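Ticket 217: Label printer at the Onishi bench skips every other label
Status: open, waiting on part
Opened by: Takeshi Minami

Hi all, me again with the label printer! It started in February, right after I moved it off the old Clondel computer and onto the new one. I send a batch of 40 labels and get a blank after each printed one, so I burn through a roll in no time. Single labels come out fine, which is driving me nuts.

Stuff I've tried so far: turned it off and on (of course), cleaned the sensor with a dry swab, put in a fresh roll from the Salcombe box, and ran the calibration from the front button - twice, as I let go too early the first time. 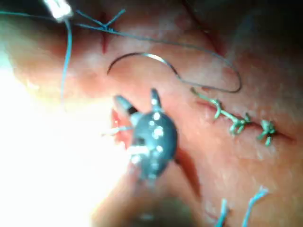

Then I went into the driver settings and found the gap set to 5 mm. Our labels have a 3 mm gap, so I got pretty excited, fixed it and sent another batch. The first 17 were perfect and then the blanks came right back. Argh!

Update, 4:30 pm: talked to Besness support and they think the sensor is slipping on its rail when the head warms up. They're mailing a new clip. Until then I'm printing in small batches with a break in between - slow, but it works. Please don't touch the gap setting, and leave this ticket open till I've got the clip in.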